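What 2,651 box demonstrations taught our policy

Since September I am working on one small question: can a robot learn to handle a cardboard-like box from people who never touch the robot? We record with hand-held grippers, one in each hand, and every gripper carries a white cube with printed black patterns, so that its position can be computed later. 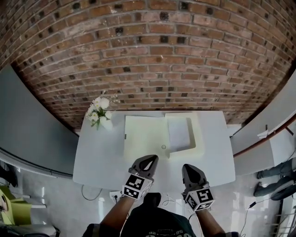 Why two hands

A box looks like an easy object, but its panels move. When you pull one side, the other side follows, and the lid does not stay where you left it. With one gripper our people pushed the box across the whole table. With two, one hand can hold and the other can fold.

What we changed in the training

My first policy predicted each hand separately, in the coordinates of the room. It was a bad choice. Mostafa Lahlou suggested to write the right hand's motion relative to the left one, and I was skeptical - it sounded too simple. I trained both versions on the same 2,651 demonstrations, from 14 people, with 3 random seeds for each.

The relative version was better with every seed. The largest difference came when we moved the box to a corner of the table where we had few recordings. The old policy reached for the place where the box usually is.

What still fails

The lid. If it lies flat, the fingers slide over its edge and the policy repeats the same motion until I stop it. Ismail Ghoneim thinks we lose the edge in the wrist view at the last moment. I think our demonstrations are too fast there, and we have not settled it.

Next I will record slower lid grasps and train again with the same settings. The code is still messy, but I will share the relative-motion part when Mostafa has checked my rotations.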